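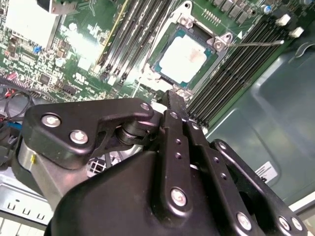
Server Board Questions, Answered

41 shares 12 comments

We get a lot of mail at Kosterley about taking apart and rebuilding old servers, and after a while the same questions come around again, usually from somebody with a board on the kitchen table and a screwdriver already in hand. We've gathered the answers in one place. If yours isn't covered, leave a comment and we'll do our best to get to it.

Do I need to take the whole board out of the case to change the processor?

Usually no, and if the heatsink comes off from above you can leave everything where it is. We still like to have the board out on the bench when we can, simply for the light and the elbow room. If you do pull it, lay it on something flat that won't build up static — the bag a board came in is fine for storage, but we don't work on top of one.

The heatsink won't come off. Can I pull harder?

Please don't! Old thermal paste can grip like glue, and a hard yank may bring the processor up with it. Run the machine for a little while first so the paste softens, shut it down, unplug it, and then twist the heatsink gently from side to side before you lift. We had a Graser unit in last November that took most of an afternoon and a great deal of patience, and it came away clean in the end.

How do I clean the top of the processor?

A lint-free cloth and some isopropyl alcohol, the strongest your drugstore carries. Wipe from the outside toward the middle so you aren't pushing paste over the edge, and expect to go through 2 or 3 cloths. A faint stain left on the metal is nothing to worry about.

What if I touch the contacts?

Stop there and look at them under a good lamp. If the pins are in the socket, leave them alone unless one is plainly bent, and then use a fine plastic pick and go slowly. Keep the cover on any empty socket, even if you're only stepping away for coffee.

Which way around does the processor go?

Match the small triangle on the corner of the chip to the mark on the socket, and check the notches too. It should settle in under its own weight. If it rocks or sits high on one side, lift it straight up and start over.

How much paste should I use?

Less than you think for a small chip, and a bit more for the wide server ones. We've used the same tube of Fuseo for ages and have no complaints.

Should I take the memory out too?

It's a good idea if the sticks are in your way. Put a scrap of tape on each one and write down the slot it came from, especially if the board has 12 or more. You'll be glad of it later when the machine is fussy about the order.

Do you sell the screws separately?

We do, in the Sproģis mixed box of 80. It doesn't include the spring screws for heatsinks, so hang on to yours.

Was this page helpful? Share (41) Comments (12)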